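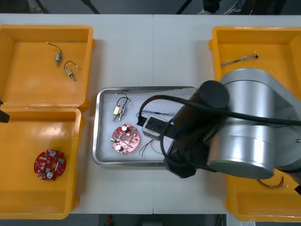 Section 4. Sorting small motors and round boards into bins

Read this whole section before you put anything on the table. The older Tiltwood guide promised that a good layout would "eliminate sorting errors." We have not seen a layout do that. What follows reduces the number of times you have to redo the job, and that is all we claim for it.

4.1 What you need

Four orange bins with raised sides
One shallow metal tray, rounded corners, clean and free of solder crumbs
A white or other pale tabletop
Parts to be sorted: small motors with leads attached, round circuit boards
Count sheet (form 52)

You do not need the bin dividers sold with the Bassey starter set. They take up room, and the leads snag on them.

4.2 Setting out the table

1. Wipe the tabletop. If yours is made of two tops pushed together, run a cloth along the seam as well. Small screws end up there.

2. Put the tray in the center. Everything unsorted goes in the tray and nowhere else.

3. Place two bins to the left of the tray and two to the right. Leave enough space to get your fingers around the rim of the tray.

4. Assign the left-hand bins. Motors go in the upper one and round boards in the lower one.

5. Assign the right-hand bins to suit your batch. Most people use one for rejects and one for parts they can't identify. Keep those two separate. A part you don't recognize is not yet a bad part.

Note: Labels on the bin floor look tidy and are covered up by the first handful of parts. If you must label, label the outside wall.

4.3 Sorting the motors

1. Take one motor at a time from the tray. Lift it by the body. Never lift it by the leads, whatever you have seen in the Ranineo training clip.

2. If two motors have crossed leads, set both back down and uncross them before lifting either one. Pulling does work now and then. It also works the connector loose, and you won't find out until the motor is on the test bench.

3. Look at the shaft. Reject the motor if the shaft is bent or scored.

4. Look at the connector at the end of the leads. Reject the motor if a lead has pulled out or the housing is cracked.

5. Lay the motor on its side in the upper left bin with the leads free of its neighbors.

Note on color: Do not sort motors by the color of the body. We have had blue-gray, yellow and white, and pale green bodies in the same tray, and we have heard several confident theories about what the colors mean. None of them matched the part numbers. Go by the printed number or by the test bench.

CAUTION: Do not stack motors. A shaft resting on another motor's leads will mark the insulation.

4.4 Sorting the round boards

1. Touch the grounded mat or put on your wrist strap. The strap only helps if the other end is clipped to something.

2. Pick the board up by its outer edge. The edge is notched on these boards, so get a grip on a solid stretch between notches.

3. Check the small components for gaps, tilted parts and solder bridges. Use the magnifier.

4. Put the board in the lower left bin, component side up, flat on the floor of the bin.

5. Leave space between boards. If the bin is getting crowded, stop and empty it.

Note: The red of these boards varies from one to the next. A brighter or pinker board has not been shown to be newer, older or better. Read the revision code.

CAUTION: A glossy bin under a bright lamp throws a white patch of glare that can hide a small part completely. Move the lamp, or tilt the bin, before you write down that it is empty.

4.5 Counting and closing out

1. Count each bin by hand and enter the figure on form 52.

2. Count again. If the two counts differ, count a third time. Do not average them.

3. Check the tray, then the seam in the tabletop.

4. Full batches are 200 motors. Handska has shipped us bags marked 200 that held fewer, so write what you counted and leave the bag's figure out of it.

5. Send unidentified parts to Tien-fu Kuo at bench 2, with the sheet.

Section 4 revised 2/21/18. Replaces part sheet 323.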